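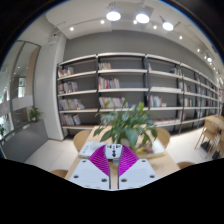

*Peça branca pequena sobre mesa de madeira clara.*

## Quem somos

A Worness presta serviços de contabilidade e administração a fundos de pensões fechados e a planos individuais de reforma. Acompanhamos 336 planos, dos quais 23 têm imóveis em carteira financiados por empréstimo.

O trabalho corrente abrange:

- escrituração e fecho anual de contas;
- cálculo de limites de contribuição e de resgate;
- avaliação de activos não cotados;
- preparação do processo para o auditor externo.

Não prestamos aconselhamento de investimento nem recebemos comissões de entidades gestoras.

### Equipa

Puspita Govindasamy dirige a área técnica e assina os pareceres fiscais. Cletus Marchetti é responsável pelos fechos de contas. Os planos com financiamento imobiliário - contratos, garantias e mapas de amortização - estão a cargo de Anisa Pelupessy.

### Sistemas e prazos

Os registos são mantidos em Plandeo, com reconciliação bancária diária. A documentação de suporte deve ser entregue até ao final de setembro. Os processos recebidos depois dessa data passam para o segundo ciclo de fecho.

A avença base é de 400 euros por trimestre; para planos com imóveis, 485 euros. A ambos os valores acresce IVA à taxa legal.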